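Home | Features | Reviews | Gear | Subscribe

Laundry has been five years from solved for most of my adult life. Iltard's new offer is more modest: you rent its Flovora grippers at $204 a month, squeeze them by hand, and do your own folding while they record how it's done. The software, Traminex, promises to learn from 50 sessions. I managed 18 before I began to resent the linens.

The grip is good, the trigger is stiff, and my wrist filed a complaint at minute 40. A flowered cotton sheet beat me twice. As for folding, the robot arm ships separately, in October, which leaves the sheets to me.

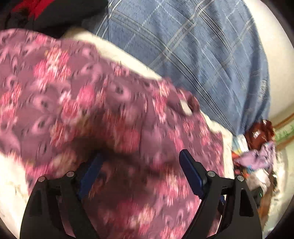
Flovora gripper, open wide over the florals.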